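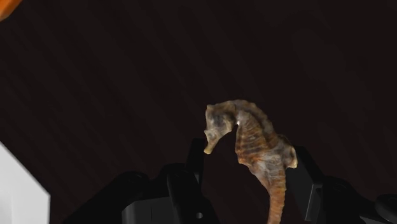 Clikmont opens Plando to everyone: teach an arm to tidy up by doing it yourself first

Hello from all of us at Clikmont. I'm Khurram Farooqui, I look after the teaching side of things here, and I've been let loose on the press release this time because I'm the one who has spent most of the year moving a pretend arm about with a hand controller. From August, Plando is open to anyone who wants to sign up. It runs on an ordinary desktop computer and you don't need to own a robot.

Plando is our simulated practice room. You pick up the controller, the arm on screen goes where your hand goes, and everything you do is saved as a demonstration: the path, the speed, when the fingers close and how far. Do the same job a few times over and you have something a learning program can copy. Our own set, which we've called Tidness, holds 2,715 demonstrations of small clearing-up jobs, and it comes free with every account.

What's new in this version

Finger control is much finer. The old trigger was either open or shut, and that was fine for blocks but hopeless for anything knobbly. Now the grip follows your finger all the way, so you can close gently on a dried seahorse (yes, it's in the object list, and it's my favourite) and hold it upright without a fight. You can also switch to a close view by the fingers while you work -- I hardly use anything else now.

Replays are better too. You can stop a demonstration halfway, go back to the bit you fluffed and carry on from there, where before you had to bin the whole lot and start again.
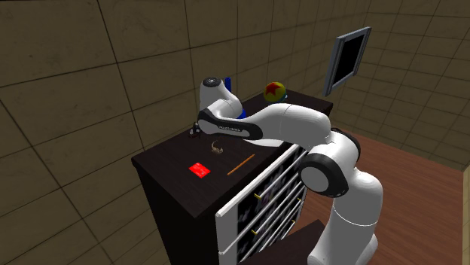
Yasir Khokhar built the new rooms, and he's been very patient with my requests. We wanted places that felt lived in, with furniture at awkward heights and odds and ends left lying about. My usual warm-up is the tiled room with the chest of drawers, where I try to get to the pencil on top without knocking the little tan animal behind it. The ball with the red star is a good next one, as you have to think about how the arm folds before you go near the back corner. New people nearly always steer the fingers and forget about the elbow!

We tried all this out with 40 testers at our Tarar office. Each had a 45 minute session and most asked for another go, which cheered us up no end.

Signing up

Accounts are free for the first 30 days, and schools and colleges can ask us for longer. Any controller with a proper analogue trigger should do. If you'd like to try it before you write about it, get in touch with me or Yasir through the Clikmont press page and we'll set up an account and sit in on your first session if you want company.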